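Werkzeugkiste, Teil zwei. Oder drei, hab den Überblick verloren.

Also der Umzug von der Irside-Werkstatt ist jetzt auch schon wieder vier Monate her und ich hab immer noch nicht alles einsortiert. Im April groß getönt, bis Sommer ist das fertig. Na ja. Gestern wenigstens die Schublade mit dem Kleinkram gemacht, 23 Bits gefunden, davon die Hälfte rundgedreht, weg damit.

Für Kleinkram nehm ich fast nur noch den kleinen Akkuschrauber. Bosch GO, 3.6V steht drauf, dunkles Blaugrün mit schwarzem Griff. Der große von Bollik liegt seit Wochen im Regal, zu schwer, zu laut, und fürs Schrauben am Tisch einfach übertrieben.

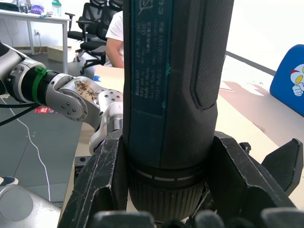
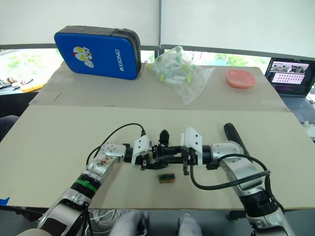
Was ich noch brauche: eine vernüftige Halterung. Die von Totska sollte 56 Euro kosten, für ein bisschen Blech, hab ich gelassen. Stattdessen bau ich was aus Resten — Leiste, zwei Löcher, fertig. Hoffentlich.

Koffer ist auch so ein Thema. Hartschale ja, aber dann bitte mit Einteilung, sonst fliegt alles durcheinander und man sucht doch wieder. Schaumstoff zuschneiden steht auf der Liste, seit ungefähr immer.

Ladekabel übrigens wieder da, war in der Jackentasche. Hatte schon bei Karagiannis im Laden nach einem neuen gefragt, peinlich.

Morgen dann die Schraubendosen, da graust mir jetzt schon. Muss los, mehr wen ich dazu komme.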